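Brarance Handling Cell: progress report to the Tokel fund
Ledville workshop, 15 February 2023

Summary

The cell is set up and running supervised trials. The main task in this period was to get the arm picking small household goods from an open table without a fixture to hold them. Two items from the work plan are finished, one is partly done and one has moved to the next period.

Setting up the table and base

The long black table is now in its final position, alongside the breadboard platform. We moved the table twice before settling on this layout, as the first two left too little room to reach the bolts on the platform. Brackets on the breadboard are checked for tightness at the start of each working session. One bolt had worked loose in September and was the cause of the drift we noted in our last report.

The clear plate with its upright pegs stays at the far left end of the table. The green backdrop hangs behind that end. For the setting-up checks we use a spray can and a small black cylindrical part, set a short distance apart.

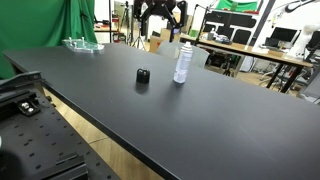
Gripper maintenance

The gripper was taken off, cleaned and refitted after 807 cycles. Our plan allows for 1000 between services, but the fingers had begun to close unevenly and we did not want to wait. The cause was a worn pad — a cheap part, though the supplier, Ye, took longer than expected to deliver it. We now keep a spare set on the shelf.

After refitting, the closing position was set again by hand and then tested on the spray can. The can is a useful check: it is tall and narrow, and the arm has to come down on it from directly overhead. A poor setting shows up quickly as a tilt.
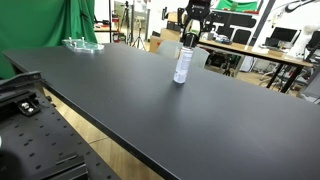
Gripper closed on the top of the spray can during the work on the cell.

Spending

Parts and repairs came to £1926, against the sum agreed for the full year. The pads and new bolts account for £200 of this. No change to the budget is requested.

Next period

The written service routine is half drafted and will be sent with the next report. The unsupervised run has been put back until the new pads have been through one full service interval. We will also mark the table position on the floor, so that it can be put back in the same place after cleaning.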